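The planner at Drerolano used to start every task the same way, by asking where the arms were. Hanane Tahiri took that out in November, and she says it is the change she would keep if she had to throw away the rest.

"It sounds backward," she says. "You'd think the arms come first. But if you plan from the arms, you get a very nice path to the wrong thing."

Tahiri leads the planning software at the company, which builds control code for two-armed robots that work in homes. Her group has five people. Most of their day goes into a program they call Gomura, which takes what the head camera sees and turns it into a short list of actions. Picking up laundry is the job they have worked on longest.

Cloth is hard for planners because it has no fixed shape. A mug looks like a mug from most sides. A shirt dropped on a couch can look like almost anything, and the first version of Gomura tried to work out the whole garment before it moved. It looked for sleeves, a collar, a hem. When it couldn't find them it waited, sometimes for 40 seconds, and then asked for help.

"We had a robot that was basically staring at a shirt," Tahiri says.

The current version doesn't care about sleeves. It looks for a fold that stands up far enough to pinch, scores it, and checks whether the fingers can get there without pushing into the cushion. Gray upholstery under a red jersey is an easy case for telling cloth from couch. A gray shirt on the same couch is a different matter, and she says the scores drop quickly.
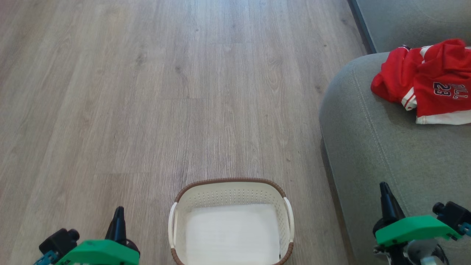 Cameron Henare

The basket gets its own piece of code. Gomura treats it as an opening with a height, and the handles as things to stay away from unless the task is to carry it. Tahiri says the lining caused more trouble than the handles did. A bright white sheet at the bottom can wash out in the depth data, and for a while the software read it as a hole.

"It thought the basket had no floor," she says. "So it would reach down and keep reaching. We put in a limit. If the depth is missing, you assume the bottom is higher than you'd like and you let go early."

Letting go early is fine for a shirt. She wouldn't do it with a plate.

I asked how she knows when a change has made things better. The group keeps around 3000 recorded attempts and runs each new version against them before it goes near a robot. The replay tool, Âu, shows the old plan and the new one side by side and marks the first step where they differ. Tahiri reads those by hand. She doesn't trust a single success number, having seen one go up while the grasps got rougher.

"I want to see where it changed its mind," she says.

The arms still matter, of course. They come in at the end now, when the planner has a target and a place to put it, and has to choose which of the 2 should go. The rule is plain - the closer one, unless it would have to cross the other. She has tried smarter rules and gone back.

What she wants to fix next is the second look. After a grasp, Gomura checks the fingers for cloth but doesn't look at the couch again until the arm has finished its trip to the basket. If a sock was under the shirt, the robot finds out late. Tahiri would like it to check while the arm is still moving, but the camera view is partly blocked by then, and the code that handles blocked views is the oldest they have.

"I wrote it," she says. "I know what's in there. That's why I keep putting it off."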